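Jistham 1200 Storage Bench

The Jistham is a hallway bench with a lift-up seat and one full-width compartment underneath. It is 1200 mm long and seats two adults. The lid is held by a pair of soft-close stays and will stay open at any point past halfway.

Colours: Dobre (warm grey), Asar (off-white)
Seat height with feet fitted: 470 mm
Storage volume: 84 litres
Assembly: two people, hex key supplied
Warranty: 7 years on frame and stays

The seat pad is sold separately. Covers unzip on the long side and can be machine washed on a cold cycle. Please don't tumble dry them.

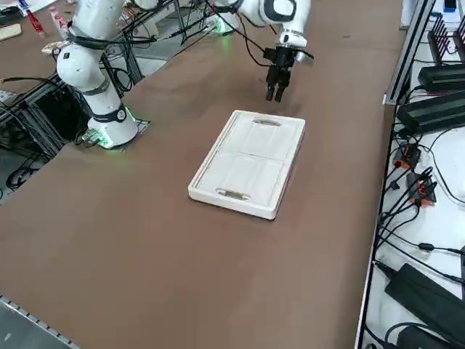
Can I use the bench outdoors?
It's made for indoor use only. A closed-in porch is fine if rain can't reach it, but the finish will dull in direct sun.

Replacement feet and stays can be ordered through the Rendivine parts desk. Quote the number on the label under the lid. Benches bought before September use the older stay, which has a single screw hole at each end.

Delivery is $70 to metro postcodes. For regional deliveries, or to ask for a colour swatch, contact Nantana Phetsri in customer service.

Asar is out of stock until 24th May. Back orders are open.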